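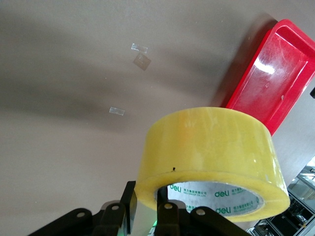
parcelmouse

Right, I know this is a daft thing to get excited about, but I've finally gone over to the big fat rolls of packing tape and I'm never going back! I've been buying the thin supermarket ones for years, the sort that run out halfway down a box, and then last month I ordered a pack of these (deli, the yellowish see-through kind, with the green logo going round and round the cardboard core) and it's like having a proper grown-up packing bench.

For anyone who hasn't seen my other threads, I sell old sewing patterns and haberdashery, mostly small boxes with the odd monster. Sunday evening is packing night. I got through 13 parcels before the kettle had been on twice, which for me is lightning.

Does anybody else use the chunky rolls? And do you use a dispenser or just go at it by hand? I'm by hand at the moment and loving it, but my other half says I'm a savage.

Also, what does everyone do about the little bits that get stuck to the table? I always tear off a strip, change my mind and park it on the worktop. You can see I'm not cured.

tomar_crafts

Yes to fat rolls! I switched when I moved into the unit and the best part is not having to hunt for the end every five minutes. Fold the last bit under on itself when you stop, about a thumbnail's worth, and it's waiting for you next time.

I do the parked strips on purpose. Tear four or five before I start, line them up on the bench edge, then both hands are free for holding the flaps down. Brilliant for awkward boxes.

Brown_Paper_Bev

Going to be the grump here. I can't stand plastic tape any more, yellow, clear or otherwise. I went over to gummed paper tape two winters ago and my customers like that the whole box goes in the recycling as it is. It's a bit of a faff with the sponge but you get quick at it.

Also the by hand thing, no. Get a dispenser. Your teeth will thank you.

parcelmouse

Ha, how did you know about the teeth?

I did try paper tape, Bev! I really wanted to like it. Mine kept lifting at the corners, though I may have been too mean with the water. What do you use to wet it?

Brown_Paper_Bev

Ordinary washing-up sponge in a saucer. Wet the tape, count to three, then press. Most people slap it down straight away and it slides about. And buy the reinforced sort for anything heavy.

shedfullofjugs

I post pottery so I'm firmly with the mouse on this one. Plastic tape, H pattern top and bottom, and an extra band round the middle if it's going abroad. I'd be nervous sending a jug out on paper and spit.

A word about dispensers though. Some of the cheap ones won't take a really thick roll. I bought an Ilberg gun and the new roll rubbed against the guard until I'd used a good bit of it up. Measure before you buy!

Brown_Paper_Bev

It isn't spit, thank you. I've sent glass on reinforced paper tape and had no breakages. What's inside the box matters far more than what's holding it shut.

shedfullofjugs

Fair point on the insides. Still not swapping :)

mivgate_books

Can I ask a boring question about storage? I bought a case of tape when it was cheap, left it in the garage all summer, and by September the rolls on top had gone horrible. Splitting lengthways, that thing where a thin ribbon peels off and the rest stays put. Made me want to throw it over the fence.

The ones I keep indoors are perfect. So if you're buying thick rolls, remember they hang around longer, and give them a shelf in the house. Flat on their sides too, mine get fluff all over the sticky edges otherwise.

parcelmouse

Ooh, that's a good one, thank you. Mine lives standing up on the table, where it picks up every bit of grit going. Flat in a drawer from now on!

tomar_crafts

If it does start splitting, try the warm airing cupboard overnight and then cut straight across with scissors, all the way down through a couple of layers. Saved a few of mine. Didn't save all of them.

For bits on the table, roll a fresh piece round your fingers sticky side out and dab. Comes up lovely. Old residue wants a drop of cooking oil and a cloth, then soapy water, and test a corner first if you care about the surface.

Brown_Paper_Bev

Or use paper tape and wipe the table with the sponge you've already got in your hand.

parcelmouse

Bev, you are relentless and I'm ordering one roll of the reinforced to try on the small boxes. The monsters are staying yellow. Will report back after Sunday's lot!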